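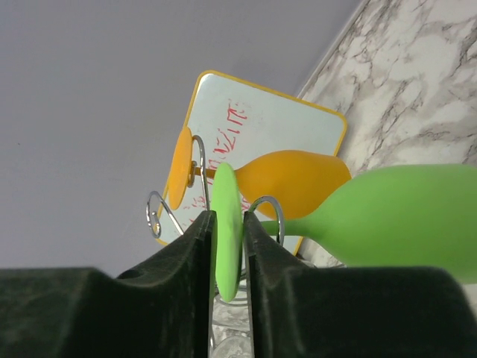
Zultano Robotics | Teaching and Demonstration Team

Kunville company opens its glassware demonstrations to outside labs

KUNVILLE, October. Zultano will release a set of 1,000 recorded demonstrations in which a person steers a robot arm through one household job: putting wine glasses onto a wire rack and taking them off again. The set is called Trivum and will be free for university and college labs to use.

Each demonstration was done by remote control. The operator holds a pair of handles, and the arm copies the movement while the wrist camera and the joint positions are recorded. Operators work in turns of 95 minutes, and 24 people have been trained on the handles so far.

"A wine glass has a thin stem and a wide foot, and the rack has hooks that get in the way," said Hinata Wada, who leads the team. "People slow down just before the fingers close. We wanted that slowing down in the recordings, so we asked operators not to rush."

The glasses include coloured ones in lime green and orange as well as clear ones.
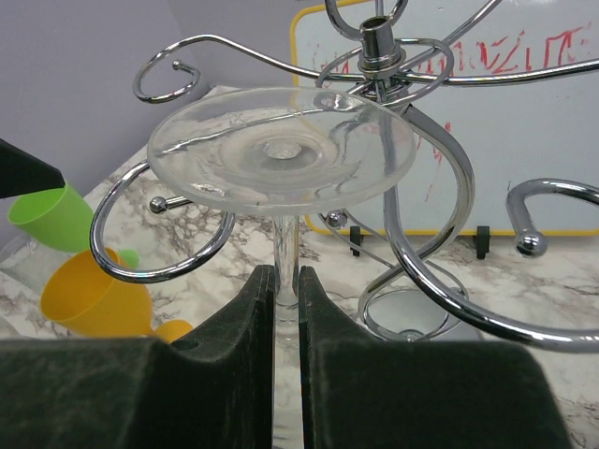 Clear glass took the most practice. New operators had trouble judging its edges on the monitor, and the team changed its training so that everyone starts on the coloured glasses and moves to clear ones later. Recordings where a glass was dropped or the grip had to be redone are kept in the set and labelled, and labs can leave them out if they like.

A further 300 demonstrations were made by hand guiding, with the operator holding the arm itself and moving it through the job. They will be released as a separate part, named Tamura after the street where the company had its first workshop.

Labs can ask for access through the Zultano office in Kunville. Requests should name a supervisor and say how much storage is available. Visits to the operator stations can be booked for groups of up to six.

Media contact: Hinata Wada, Teaching and Demonstration Team, Zultano, Kunville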